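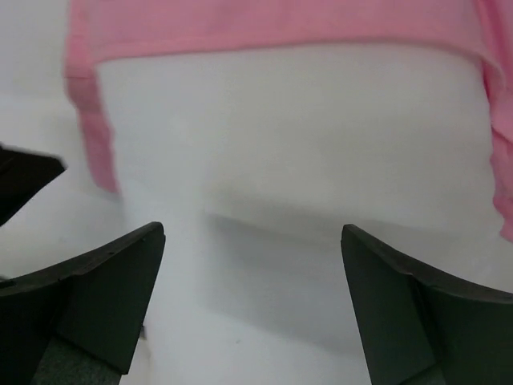
4 min read

Okay, cloth day! I've had the Virnis starter kit on my bench since January, and soft stuff is where it finally gets fun. Setting up a draping task goes like this.

1. Clear the table and wipe it down. Pick a cloth that's a different color from whatever goes under it (I lost a whole evening to white on white).
2. Open the Virnis app, choose Soft Items, and drop the grip force to 3. The default is 8 and it bunches everything up.
3. Walk the arm through the move by hand, slowly, and save it. Do that eight times, shifting the cloth a little each time.
4. Hit Train and go make dinner. Mine took 110 minutes.
5. Run it at half speed first, with your hand near the stop button!

If the fingers keep pinching air, lower the approach height one notch and try again. Nuwan Kodikara posted his settings for fleece on the Virnis forum, and I'd start from those.

8 comments · 3 shares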